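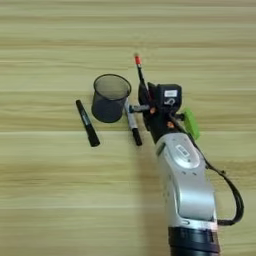 A reader on the last thread wanted to know why anyone would pick markers as a first job for an arm, when a block or a bean bag is so much easier to grab. Fair question, so this thread is mostly about markers.

Mar 20, 2025

Blocks were the first job. We did those in June at the shared workshop, and the arm got good at them fast. A block sits flat and has square sides. A marker rolls, and it has to end up pointing the right way to go in a cup.

The task: markers on the table, a mesh pen cup, put the markers in the cup. Any order, any color.

The build is called Pritasus. The name came off a label maker that had somebody's old text in it and it stuck.

Table is from Bivwood, bought secondhand. It doesn't flex, and that matters more than I expected. The old bench moved a little every time the arm stopped hard, and all my positions drifted over a session.

Gripper fingers are on version 2. The first set had flat pads and the barrel would pivot as soon as it left the table. The new pads have a shallow groove down the middle. Markers pivot less now. Thick barrels are still better than thin ones.

Where you grab matters a lot. Near one end, you have plenty of marker left to go into the cup, but any slip turns into a big swing at the other end. In the middle it holds steady and then the fingers hit the rim. I'm grabbing near the end and moving slower.

Hard case: a marker lying right up against the cup. One finger needs to go where the cup is. Right now the arm either nudges the cup over or gives up. I'd like it to push the marker clear first, then pick it up.

Mesh is also a pain for the depth camera. You get the table through the wall of the cup, so the cup comes out as a ring with nothing under it. I fit a circle to the rim and ignore the rest.

Cable note for anyone copying this: leave a big loose loop at the wrist. I had it tied down neatly and it pulled tight on the last joint every time the hand turned.

Log so far is 3580 tries, counting the bad ones. I keep the bad ones - they are the only way I can tell if a change to the fingers did anything.

Parts: screws and brackets from Perbridge, power supply from Van Loon. The supply is fine. The brackets needed filing before they sat flat.

Next is the pushing move, then up to 2 more cups so it has to choose. Finger files go up once I fix the groove depth. It's too deep for thin pens.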